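# Writing a road edge log on foot

December 5, 2024

A road edge log is a written list of what stands beside a road, in the order you meet it. I started to make such logs in November for the streets between Ridthorpe and the Elgate estate, and some neighbors have asked me how to do the same for their own street. You need a notebook, a pencil, a long tape or a measuring wheel, and a free morning.

It is best to learn on a road where the two sides are different. I learned on Elgate Road, which has a curb and a tall fence on one side and a grass bank on the other.

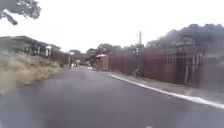
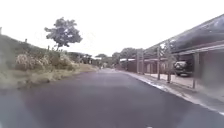 ## Before you go

Decide where the log begins and where it ends. Both points must be things that another person can find again, for example a street sign or the corner of a wall. A parked car is a bad start point, and so is a trash can. My first log began at "the puddle", and I had to do it again.

Take two pages of the notebook for each stretch, the left page for the left side and the right page for the right side. Write at the top which way you are walking. If you turn around for the second side, left and right change places, and this is the most usual mistake. I always write both sides as seen in the first walking direction, also when I am coming back.

At the top of the page I put these things:

- name of the road
- start point and end point
- walking direction
- weather
- who is writing

## Walking the first side

1. Set the wheel to zero at the start point.
2. Write what is directly beside the asphalt: curb, grass, gravel or nothing. I call this the edge line.
3. Write what comes behind it, for example a path or a strip of grass.
4. Write the boundary behind that: a fence, a hedge, a bank, a wall.
5. Walk until one of these three changes. Stop, read the wheel, and write the distance with the new thing.

Do not write a new line when nothing has changed. A long fence is one line with a beginning and an end. On Elgate Road my wheel gave 421 meters for the curb side.

Single things like utility poles, signs, drains and small buildings get their own line, with a small star before the distance. If you do not know what a building is for, write only what you see. "Small brick building, flat roof" is enough. I once wrote "pump house" for something and it was copied by two other people before Johanna Lehner asked me how I knew it. I did not know it.

## Walking the second side

Go back to the start point and begin again from zero. It is tempting to note the second side on the way home, but then you must subtract every number from the total and you will surely make errors.

A grass side is slower than a curb side. The edge is often soft and uneven, and grass may grow over the asphalt. Keep the wheel on the hard surface, one hand's width from the grass, and do not follow every small curve. My second side came to 406 meters, although I used the same start and end points. The inside of a bend is shorter, and also I walk less straight when I am looking up at a bank. A difference like this is normal. Write both numbers and do not correct one to fit the other.

For a bank, note these:

- where the slope begins and where it ends
- whether the strip at the bottom is wide enough to stand on
- trees, with "top", "middle" or "foot" for their place on the slope
- posts or old pieces of fence on the top

Please do not climb up to look at the posts. You can write them from below. If you don't know the name of a plant, a few words are good: "pale, feathery, like tall grass".

## Safety

Walk facing the traffic where there is no path, and wear something bright. Write only when you are standing still and off the road – on a narrow strip I keep the numbers in my head until the next wide place. For a busy road, go with a second person who only watches for cars.

## Making the clean copy

Do this on the same evening. I use a table with four columns, and I leave an empty row between stretches:

| Distance (m) | Edge line | Behind it | Boundary |
|---|---|---|---|
| 0 | curb | path | fence |
| * 8 | | pole | |

Under the table, write your name and the end point once more. Keep the pencil pages. Mine are in a folder together with the older notes for Govow Lane and Atanasov Street, which still need their second side.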